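We use cookies to keep you logged in and to see which notebook pages get read. Accept all | Manage settings

Bench notebook, two-arm flower cell
October, started 8:40 am, still going after lunch
3 comments | 11 shares

Okay, the rules. I've been putting this off since the Henriques audit and now the Flasia handover is close enough that I can't. The version taped up beside the monitor is the old one from the Jonis bench, where there was a single arm and a tray of plastic bolts, and half of it makes no sense for two arms working in the same bunch of fake flowers. So I'm going through it line by line, with the arms on for some of it and the e-stop in my lap for all of it.

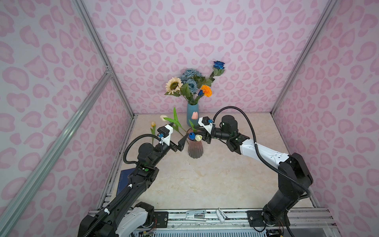 And from down at one of the grippers:
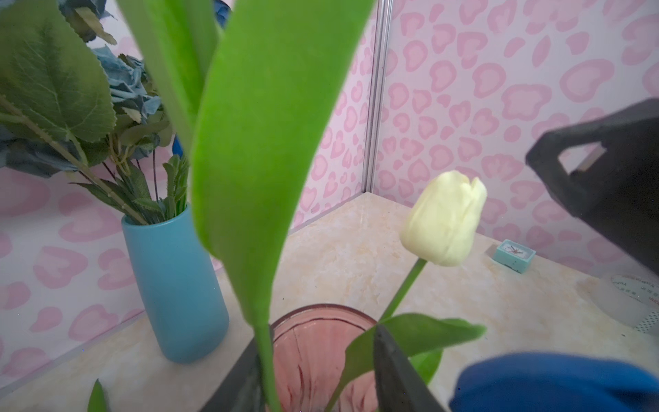
Rule 1 in the old sheet is "keep workspace clear during operation". Fine for bolts! Useless for us, it's a flower arranging task, the workspace is full of stuff on purpose. I think what we meant was two separate things and they got squashed together. One is that anything on the tabletop should be on the setup list for that task, distractors included, and if it isn't on the list it comes off before you enable. The other is that the rail and mounting plates aren't a shelf. I had a look along the front rail while I was writing this and there's a stapler on it. Probably mine, to be fair. So the new wording is going to say tabletop and rail separately, and the rail one is just "nothing on it, ever, including tools you're about to use".

I went back and forth on whether small tools on the rail are a safety thing or a data thing and decided I don't care. If the base gets bumped or a cable drags something off, we lose the session either way.

Rule 2, the hand rule. Old version: "no hands inside the enclosure while the robot is moving". I've watched every one of us break this, me included, because the robot isn't moving, it's just sitting there enabled between episodes, and a tulip has fallen over, and you reach in. The arm holding position under power is still an arm under power. New version says no hands inside while either arm is enabled. Either is the important word. On the Jonis bench you only had one to think about. With two you can park the left, feel very responsible about it, and put your elbow straight into where the right one is working.

The objection is going to be that disabling both arms for every reset slows us down, and yes it does. I timed it this morning on a handful of resets and it adds 15 seconds when you do it properly, counting the re-enable and the check that both followers match the leaders before you go. I can live with that. If the supervisor at Tinditz can't, they can come and do the resets.

Which reminds me – the match check. This isn't in the old rules at all and it should've been the first thing. When you re-enable and the leader arm is somewhere different from the follower, the follower goes and finds it, quickly. We've got the slow-sync setting, but it's a setting, it's in a config file, and config files get copied over. I'd like two things: slow-sync forced on in the launch script so nobody has to remember it, and a rule that you bring the leaders to the rest pose and look at both followers before pressing enable. Eyes on the arms, please, and off the screen. I keep catching myself watching the wrist camera view during sync, and that view tells you nothing about where your forearm link is headed.

Rule 3, cables. Old text says "check cables". Check them for what?? I want it spelled out because it's different people each shift now. For each arm: run the wrist through its full roll both ways, slowly, with the other arm parked, and watch that the loop of conduit doesn't catch on the elbow or the posts. Then reach to the far corner and make sure nothing goes tight. Then the camera plugs, push gently with a fingertip (arms disabled, see rule 2). A wrist camera dropping out halfway through an episode is a ruined episode and we've had a few of those on Flasia. They don't always show up as an error either, sometimes you just get the same image over and over and everybody's happy until training.

The exposed boards down near the bases need covers. That isn't an operator rule, it's a job for whoever does the next maintenance block, so I've put it on the whiteboard. I looked at printing something and I think the simplest thing is a shallow lid with a slot for the wires and a couple of standoffs, nothing clever. Until that's done, no drinks at the front of the bench. I know, I know. My own mug has been moved to the filing cabinet as a show of good faith.

Rule 4, shared space. Completely new, had to write this from nothing. With both grippers working at the vases the arms overlap for pretty much the whole task, so "stay in your own half" is hopeless. What I've got for now:

- one gripper moves in close at a time, the other holds still or backs off
- the one that's holding an object has right of way
- if you're not sure where the other arm's elbow is, stop and look up
- don't cross the forearms to get at something on the far side, use the near arm or give up on that episode

The last one will annoy people because crossing does work most of the time and it looks slick. But I went through the logs for every contact event we flagged and the ugly ones were nearly all crossings. Also it makes for rotten demonstrations. A policy that learns to cross the arms is going to do it when there's a vase in between.

I'd also like a proper force limit on the grippers for the ribbed vase. It's glass, or close enough to glass that I'm treating it as glass, and at the default closing force the fingers don't know the difference between that and a foam stem. I tried the reduced setting earlier on a scrap jar and it held fine, so I'm going to write it up as the default for any task with a vase in it and people can ask if they need more. Somebody will say operators can feel it through the leaders. They can't, not on this rig, there's no force feedback on the trigger worth mentioning.

Rule 5 is about what counts as a good episode and this is where I got a bit worked up. We recorded 1051 for the first Flasia batch. After I went through them against the draft, 674 were usable. The rest weren't wild failures, mostly it was tiny stuff: started recording before both arms were at rest, reset hand in the first second, operator nudged the object with the outside of the gripper to get a better angle and then carried on as though that was the plan. Every one of those was marked "success" by the person who did it. I marked a bunch of them success myself so I'm not throwing stones.

So, new wording. Recording starts with both arms at rest and no people inside the enclosure. Recording ends when the arms are back at rest, not when the flower's in. If you have to re-grasp, that's allowed, tag it. If anything on the table tips over, tag it and finish if you safely can, those are useful. If a hand goes in for any reason, stop, bin it, don't argue with yourself over whether it showed up on camera. And the tag gets entered before the next episode starts, because by the end of a shift nobody can remember which one had the wobble.

Target for batch two is 900 clean ones. I'd much sooner go over by a week than pad it out.

Side thought on naming: the object list has the same flower under three different names depending on who typed it (cream tulip, yellow tulip, "the closed one"). Pick a name, stick a printed card by the monitor. I'll do the card. It's dull work but the language labels are half the point of Flasia, and if we can't agree on what a thing is called then the model hasn't got a hope.

Rule 6, stopping. The e-stop has to be where the operator can reach it with both hands on the leaders, meaning in practice you let go of one and slap it without looking. I tried it at the spot where it's mounted now and missed it the first go! Moved it over to the other side of the chair and got it every time, but I'm right-handed and not very tall, so I'd like everyone to try it for themselves and initial the sheet. Also, worth saying out loud to new people: when you hit the stop these arms go limp. They drop. So the stop is correct for a person being in the way, and for an arm doing something mad, but if it's just a software hang with a vase in the gripper, pause first and support the arm if you can get at it from outside. I tested the drop from the usual working height with nothing on the table and it's a decent thump.

After any e-stop the sequence is: find out why, write it in this book, re-run the cable check, then enable. I don't want to see another entry that just says "stopped, fine now".

Things I haven't sorted out:

Whether the person doing resets and the person on the leaders can be the same person. On a quiet shift they are. I lean towards allowing it as long as the disable step is logged, but Henriques had a note in the audit about single operators and I need to reread what they wrote before I commit to anything.

Whether we need a floor line behind the chair for visitors. Tinditz have one at their site. Ours always lean in to look at the flowers.

How long a shift on the leaders should be. My wrists say short.

Where the training sign-off lives. There's a paper form and a spreadsheet and they don't agree with each other.

Draft goes up on the wall this afternoon in place of the Jonis one, with a pen on a string. Scribble on it. I'll type it up properly once it's survived a few shifts, and if a rule is being ignored I'd like to know which one and why before I go making it bold.

To do before shutdown: clear the rail, edit the launch script, print name card, new tape for the rest pose marks on the leaders, chase lids.

3 comments – log in to join the discussion

Get new notebook entries by email. Enter your address to subscribe. You can unsubscribe at any time.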